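La mesa no es un cajón
Octubre 2026

En casa tenemos una mesa clara, de un tono crema muy pálido, que compramos en 2002. Ha sido mesa de comedor, de deberes y de costura, y hoy no tiene un oficio fijo. Por eso se llena. Cada cosa que no tiene sitio en otra parte acaba encima de ella, y al cabo de unos días la conversación se repite: quién ha dejado esto, de quién es aquello.

Mi opinión es sencilla. Una mesa debería quedar despejada al final del día, aunque lo que había encima fuera útil y aunque haya que volver a sacarlo a la mañana siguiente. Sé que en muchas familias esto se considera una manía. Yo lo considero mantenimiento, como bajar la basura.

El problema rara vez es la cantidad. Un taco de papeles se levanta de una vez y se lleva a su estante. Lo que cansa es la mezcla: un vaso marrón de madera, un pastelito rosa de juguete, un rotulador, un limón con su pegatina, un cuenco blanco, un trozo de plastilina anaranjada. Cada objeto pertenece a un lugar distinto y recogerlos obliga a tomar una decisión por pieza.
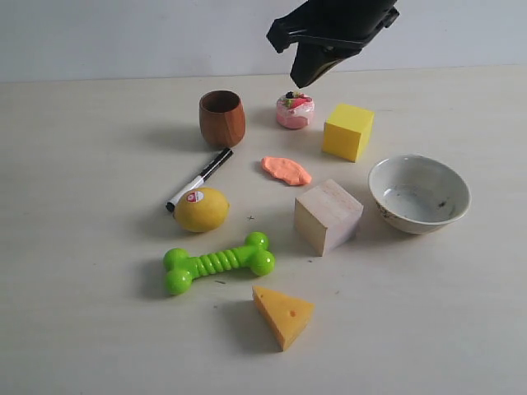
Kanako Arai no lo ve así, y me lo escribió cuando publiqué en junio una primera versión de estas notas: en su casa la mesa se queda como está hasta el domingo, los niños retoman el juego donde lo dejaron y cenan todos en la cocina. Recoger cada noche, decía, es enseñarles que lo suyo molesta.

Es una objeción seria y la he pensado. Le doy la razón en una parte: un juego a medias merece respeto. Pero en nuestra casa no se cena en la cocina, porque no cabemos, y el juego a medias convive con el pan y con los vasos. Lo resolvimos con dos bandejas. Lo que sigue en marcha pasa a una bandeja tal cual, y la bandeja va al aparador. Lo demás vuelve a su sitio – la fruta al frutero, los rotuladores al bote, los cuencos al fregadero.

La plastilina es un caso aparte. Si se queda fuera se endurece, y entonces hay protestas. Va a su caja antes que nada.
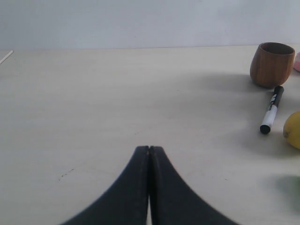
Tampoco pido una superficie impecable. Siempre quedan motas, alguna miga, una raya que ya no sale. Paso el trapo y lo que no se va, se queda. Una mesa de tantos años tiene derecho a sus marcas, y lijarla me parecería un disparate.

Lo que sí defiendo es que el espacio libre también se usa. Por la mañana alguien llega con un cuaderno o con una bolsa de la compra y puede apoyarla sin apartar nada con el codo. Con las bandejas tardamos poco, y quien quiere seguir jugando las baja del aparador después del desayuno.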